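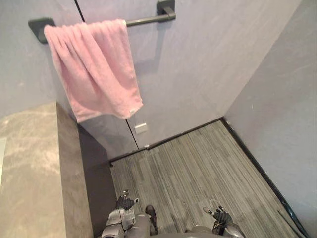 **WORK & WORKPLACE**

Gyu-bin Yeom has been at the Pritholm guest house in Drostcombe long enough to remember when the linen was counted by hand into a ledger, and she still keeps the ledger in a drawer, next to the biscuits. She puts the kettle on before she will talk about robots at all.

"People come in expecting me to be either thrilled or furious," she says, pouring. "And I'm a bit of both, depending on the day and on how my back is."

The guest house gets through 1,915 towels in a busy month, and each one has to be hung, taken down, carried and folded by someone. The robot arrived in January. It has hands, which is what Gyu-bin had asked for, and it is learning towels first – hanging them, straightening them, taking them off the bar again. Sheets will have to wait.

"A towel sounds like the easiest thing in the world, doesn't it?" she says. "Well, you try explaining one. It's never the same shape twice. I've folded them for years and I couldn't have told you what my thumbs were doing until I was asked to slow down and show it."

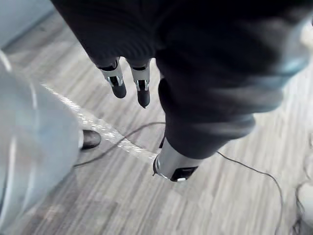
She found that part tiring at first, she admits, being watched and asked to do a thing again, and then again a little slower. Her first morning of it ran to 156 folds and she went home and left her own washing in the basket. But she came to like being asked. In all her years in housekeeping she had never had anyone write down how she worked, and now there is a whole folder of it, with her name on the front.

The hours have been the touchier subject. When the plan was first read out in the staff room, the room went very quiet, and two of the younger cleaners began looking for other jobs that same week. One of them stayed in the end. The management has promised that no shifts will go before next January, and Gyu-bin would like that promise to be a good deal longer.

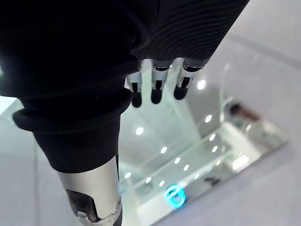

Lâm is less patient about it and feels that a promise with a date on it is a warning, however kindly it was meant. He would sooner see the saved time written into the rota now, as longer breaks and fewer rooms each, so that everyone could see where it went.

Gyu-bin nods at this when I pass it on. "He's right to say it, and he says it to everybody, bless him," she says. "I've told them much the same upstairs, only with more cake."

What has changed already is the talk. There used to be two of them to a corridor, gossiping over the trolley, and on training days one of the pair now stays with the robot while the other goes on alone. She misses the company more than she had expected to. Against that, she has learnt the names of all the joints in a mechanical hand, and she can tell from the far end of a room whether a grip is going to slip.
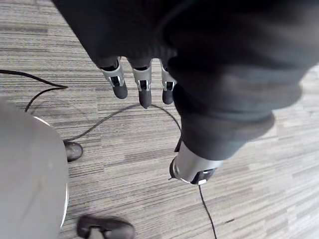 She is also strict about tidiness, and has brought the engineers round to her way of thinking on that – cups go back to the kitchen, and nobody walks behind the robot without saying so. They grumbled for a while. Now one of them asks her before he moves so much as a chair.

Her sister works at the sister house in Stekum, which is down for a robot of its own next year, and rings most evenings with questions. "I tell her to get her breaks in writing and to wear comfortable shoes," says Gyu-bin. "And to go and meet it early on, before everyone's told her what to think. I wish I'd done that myself, I'd have slept better."

The tea has gone cold by now and she gets up to make another pot, still talking, this time about pillowcases.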